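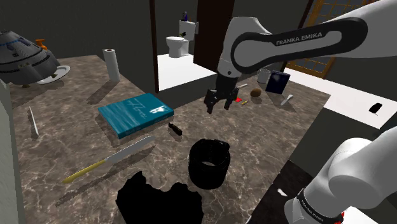
The virtual worktop with everything out on it, arm over the middle.

Right, tidying tips for people building a kitchen robot at home. I've been at this since last spring with Savita Pathak, who has the bench next to mine at the Zelldale shared workshop, and between us we've made most of the mistakes going. We do the planning in simulation first and only then let the real thing anywhere near crockery. Our build is called Plevard, don't ask, it was the name of the folder.

Put the clutter in early. I spent weeks practising on a bare counter with one mug in the middle and felt very clever. Then I added a few ordinary things, a book, some paper towels, a kitchen knife, and the arm's lovely smooth path went straight through the lot. These days I start every new layout with a proper mess and take things away if I'm really stuck (I usually am, for the first evening at least).

Stand the kitchen roll on its end. It's tall, it's plain white, and it's a very good test of whether your arm lifts high enough before it swings across. If it clears the roll it will clear a mug. I keep one on the real counter too, in the same place, and it's handy for the spills!

Thin things are the worst. Cutlery lying flat gives the fingers next to nothing to get hold of, and you'll want to come straight down on it with the gripper turned across the handle. Slow right down for the last bit. On the real bench I've had good results with a folded tea towel under the forks, as the fingers can sink in a little either side. Savita prefers a rubber mat. We've agreed to differ.

Do your knives last, and only ever pretend ones. In the simulation I leave a big one lying about quite happily, but on the bench we use a wooden spoon cut down to the same length and weighted with tape. No blades within reach of a powered arm, ever, and keep the stop button on your side of the table where you can slap it without looking.

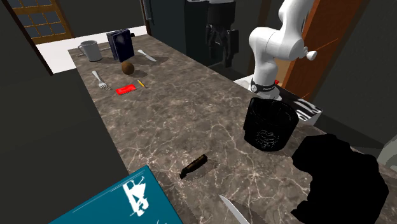
Dark things on dark stone are another headache. My first worktop was plain white and every edge stood out beautifully, so of course I thought my object finder was marvellous. I swapped in a veined brown marble and it started seeing cutlery in the veins. Try at least 3 different surfaces before you believe any of your results, and make one of them as busy as your nan's carpet.

Check your shadows while you're at it. Move the lamp in the simulation and run the same job again. I had a round brown thing that was found perfectly well with the light on one side and went missing with it on the other, and that was a whole Saturday gone.

Keep a run book. Mine is a cheap exercise book and it's nothing fancy: what I changed, what happened, whether I swore. We did 200 runs of the clearing-up job over the winter and the notes from the first 60 are useless, all "went wrong again" with no clue as to what. Change a single thing at a time and write it down before you press go. Run 317 is the one we're proudest of so far, mug into the bowl and not a wobble.

Model the room as well as the counter. Doors, windows, the wall behind, put them all in, even if they're just plain boxes. An elbow swings out a surprisingly long way behind the arm, and ours would have gone into the workshop shelving if we hadn't drawn the shelving in.

Save a copy before you fiddle. I know, I know. But I once nudged the whole counter down a few centimetres by accident and spent two evenings blaming the gripper. Tyagi, the bit of script Savita wrote to put every object back where it started, has saved us hours, and a script like that is worth writing on your very first day even if it's ugly. Ours is very ugly.

Someone on the Videvach board asked whether soft finger pads are worth the bother on a real gripper. Yes! Cut them from an old bike inner tube, rough them up with sandpaper, stick them on with double-sided tape and change them when they go shiny. Wipe them with washing-up liquid and water and let them dry overnight. I'll do a separate page on cable ties and where to run the leads, which is a sore point at the moment.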